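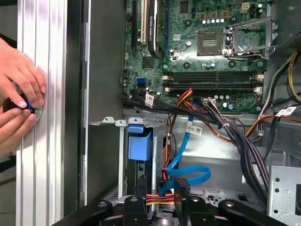 Section 4. Getting to Know the Inside of Your Tower

Welcome to the best part of the Zodholm refurbishing kit! Set aside around 56 minutes and enjoy the look around.

1. Shut down, pull the power cord and lay the tower on its side with the open side up.

2. Find the power supply, then the motherboard, then the CPU socket.
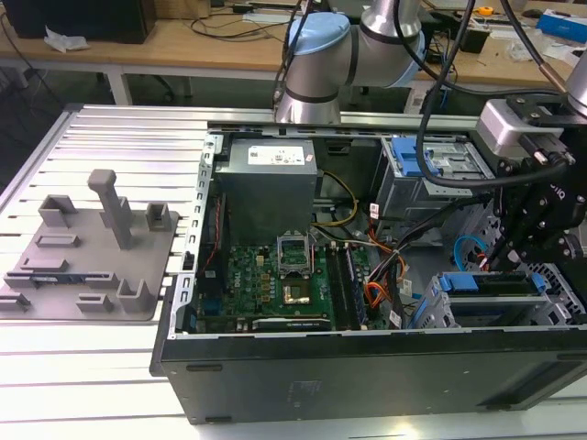
Fig. 4-2. Tower on its side, socket bracket open.

CAUTION: Keep fingers and tools out of the open socket. The contacts bend very easily.

3. Trace each cable from end to end before you unplug a thing.

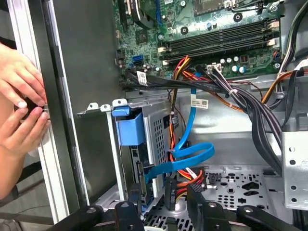 Data cables are the friendliest ones to start with, and once you've followed one you'll want to follow them all. The bright blue SATA cable loops down from the motherboard and runs toward the drive bay — keep that gentle curve and don't fold it flat.

4. Line up the drive caddy with its bay and slide it in without forcing it.
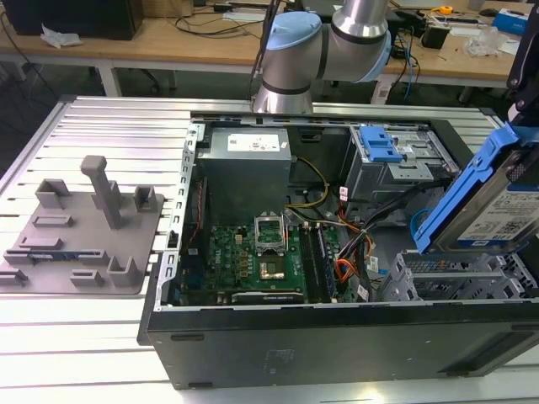
Fig. 4-4. Drive in its blue caddy, tilted above the bay.

NOTE: If the caddy sticks, take it out and try again. Cables go back on in Section 5.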